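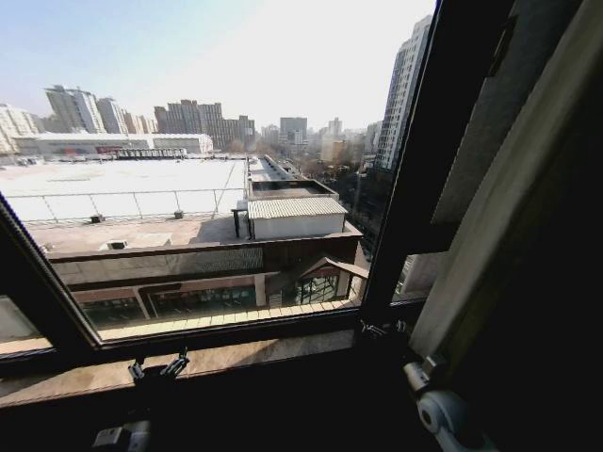 Figure 3. View from the head camera with the sash open, showing the latch and hinge hardware along the dark frame.

4.2 Setting and Camera Exposure

The two-arm platform was assembled in a home workshop by Rathore and Sial, using arms from an earlier Gilten kit and a control board rebuilt by Lindemann. Work at the window was chosen as the first task outside the bench area. The strong difference between daylight and the dark frame made it a demanding test for the head camera, whose exposure had until then been tuned only under ceiling lamps.

Exposure was fixed at the start of each run. Automatic adjustment had caused the arms to pause whenever the head turned from the wall to the sky. The sash hardware was labelled by hand in 395 stills, of which 14 were set aside for checking. Labels covered the hinge, the latch and the lower edge of the frame. Sheer fabric was given its own label, as the rooftops behind it remain faintly visible and had been confused with the open view. Both grippers were to be kept clear of the curtain and the marble sill during the approach. 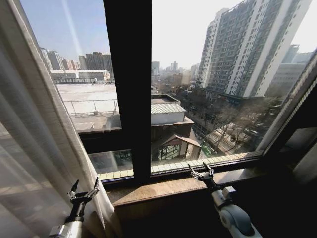
4.3 Limits on Arm Travel

Travel toward the glass was limited in software, with a margin of 7 cm for each gripper. Kravets reviewed the limits in July and asked that they also apply during manual control.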